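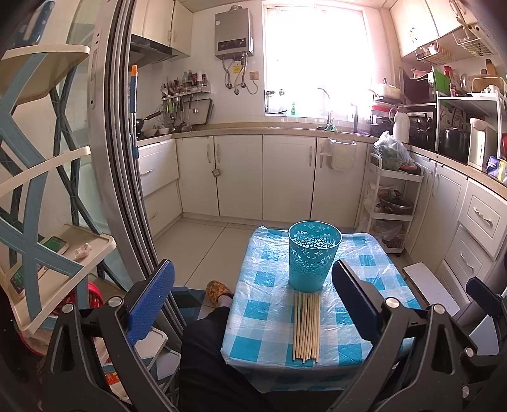
Protokoll der Projektbesprechung Greifervergleich

Datum: 12.8.20
Ort: Besprechungsraum Lerkach, teils telefonisch
Teilnehmende: Mechanik, Datenerfassung, Auswertung, Einkauf
Protokoll: Auswertung

TOP 1 Protokoll der letzten Sitzung
Das Protokoll wird ohne Änderungen angenommen. Offen war noch die Rückmeldung aus Kitthorpe zu den Ersatzpads, siehe TOP 4.

TOP 2 Stand der Vergleichsaufnahmen mit den Handgreifern
Die Datenerfassung berichtet. Verglichen werden weiterhin 2 Ausführungen des Handgreifers: die bisherige von Turkine und die neue mit dem Gestänge von Huỳnh. Beide werden mit blauen, strukturierten Fingerpads gefahren. Geplant sind je Ausführung 400 Durchgänge, gezählt wird nur, was vollständig aufgezeichnet ist.
Für die Küchenaufgabe liegen helle Essstäbchen aus Holz als Bündel auf dem Tisch vor einem Kunststoffkorb mit gelochtem Blumenmuster. Aufgabe ist, die Stäbchen zu greifen und aufrecht in den Korb zu stellen. Einzelne Stäbchen und das ganze Bündel werden getrennt gewertet.
Zwischenstand: Beim ganzen Bündel ist zwischen den Ausführungen kaum ein Unterschied zu erkennen. Beim einzelnen Stäbchen schneidet das Gestänge von Huỳnh besser ab, weil die Padspitzen beim Schließen parallel bleiben. Bei Turkine kippen die Spitzen auf den letzten Millimetern nach innen, das Stäbchen dreht sich dann weg.
Die Mechanik weist darauf hin, dass das Spiel in den Gelenken bei Turkine vor der Messreihe nicht geprüft wurde. Ein Teil des Unterschieds kann daher kommen. Die Prüfung wird nachgeholt, die betroffenen Durchgänge bleiben vorerst in der Wertung und werden gekennzeichnet.

TOP 3 Kamera und Tischunterlage
Die Auswertung berichtet über Probleme bei der Bildverarbeitung. Die karierte Kunststoffdecke glänzt und wirft Falten. Die Erkennung legt die Kanten der Stäbchen öfter auf die Karolinien. Dazu kommt das Gegenlicht vom großen Fenster, das im Bild ausgebrannt ist.
Diskutiert wurde, die Decke gegen eine matte, einfarbige Unterlage zu tauschen. Die Datenerfassung ist dagegen, die Aufnahmen sollen in normal eingerichteten Küchen entstehen. Einigung: Decke bleibt. Die Belichtung wird ab der nächsten Serie fest auf die Tischfläche eingestellt, die Automatik ist abzuschalten. Zum Vergleich wird eine kurze Serie mit 30 Durchgängen auf matter Unterlage aufgenommen und getrennt abgelegt.
Die Verdeckung durch die Finger wurde ebenfalls angesprochen. Beide Finger stehen seitlich im Bild, die Mitte bleibt frei. Das reicht für den Griff selbst. Beim Absetzen in den Korb ist die Öffnung zeitweise verdeckt. Die Mechanik prüft, ob die Kamera etwas höher gesetzt werden kann, ohne das Gehäuse neu zu fertigen.

TOP 4 Fingerpads
Die Pads verlieren nach längerem Einsatz an der Vorderkante Struktur. Die Mechanik schätzt die Standzeit auf rund 1000 Griffe, bei Holz eher weniger. Kitthorpe bietet eine härtere Mischung an, Muster liegen seit November vor. Erste Griffe damit waren auf Holz in Ordnung, auf glattem Kunststoff rutschte der Korbrand durch.
Beschluss: Die Messreihe wird mit den weichen Pads zu Ende geführt. Ein Wechsel während der Reihe ist nicht zulässig. Abgenutzte Pads werden paarweise getauscht, der Tausch ist im Laufzettel einzutragen. Das wurde bisher nicht durchgehend gemacht.

TOP 5 Ablauf vor Ort
Die Ausgangslage der Stäbchen soll stärker wechseln. Bisher lagen sie meist direkt am Korb und zeigten zur vorderen Tischkante. Künftig auch quer und mit Abstand zum Korb.
Die Korbposition wird nach jedem Block geändert.

TOP 6 Aufgaben
Mechanik: Gelenkspiel Turkine messen, Kamerahöhe prüfen
Datenerfassung: Belichtung fest einstellen, Serie auf matter Unterlage, Laufzettel um Padtausch ergänzen
Auswertung: betroffene Durchgänge kennzeichnen, Zwischenstand getrennt nach Einzelstäbchen und Bündel verteilen
Einkauf: Angebot Kitthorpe für weiche Pads einholen, Lieferzeit klären

TOP 7 Verschiedenes
Der Controller der Turkine-Ausführung verliert gelegentlich die Verbindung. Bisher kein Muster erkennbar. Ausfälle bitte mit Uhrzeit notieren.
Nächste Sitzung nach Abschluss der Küchenaufgabe, Einladung folgt.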